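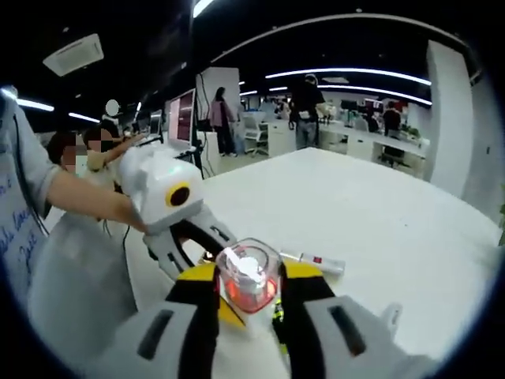

Faizal Kwok wrote in to say that his hand cream went grainy over the winter and asked whether he had to throw it out. He didn't. Grainy cream has usually been warmed and cooled too many times, and it can still be used if it smells normal. The steps for sorting a bathroom shelf are the same whether you have one drawer or a whole closet.

How to sort and store your toiletries

You need a damp cloth, a marker, masking tape and 40 minutes.

1. Take everything off the shelf and wipe the shelf down. Let it dry before anything goes back.

2. Look for the open-jar symbol on each label. A number such as 6M means six months after opening.

3. Write the month you opened it on a piece of tape and stick it to the base. If you can't remember, write today's month and use that product first.

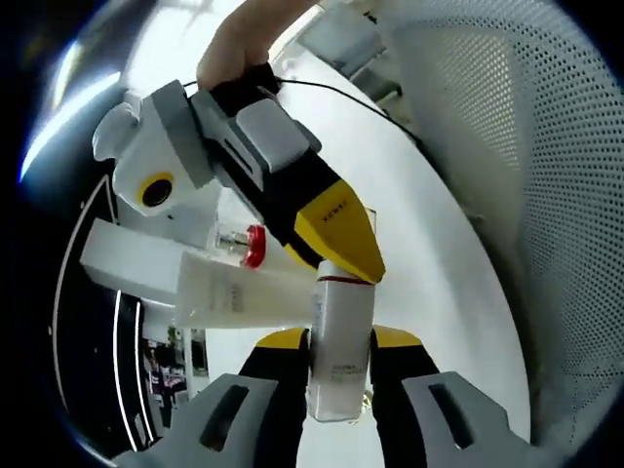

4. Group what is left by how often you use it. Daily items go at the front, weekly items behind them, and spares in a separate box. Keep spares out of the bathroom if you can. A bedroom closet in Hendden or anywhere else stays cooler and drier than a room with a shower.

5. Combine half-used bottles only when they are the same product and were opened in the same month. Otherwise finish one first.

6. Wipe the necks and threads before closing the caps. Dried product there is the usual cause of leaks.

Sunscreen should not stay in a parked car. Throw it out if it has separated or is past its date.
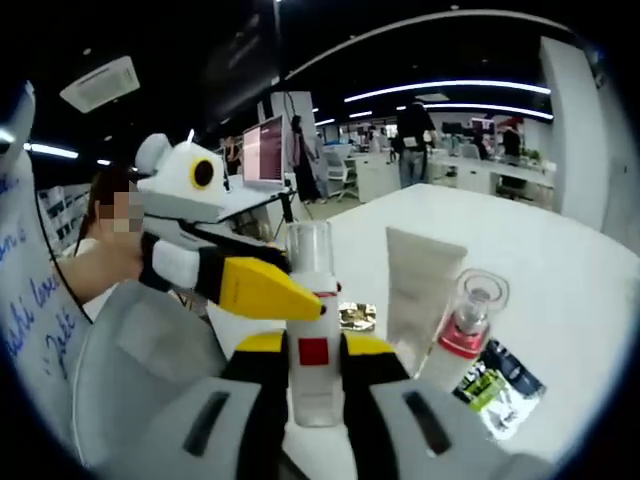 Can I refill a small travel bottle without washing it?
Wash it first with hot water and dish soap, rinse it well and leave it open upside down overnight. Water left inside can spoil the new batch.

Repeat the sort every December, when gift sets tend to pile up.

Teguh Gunawan
Updated 2018-02-16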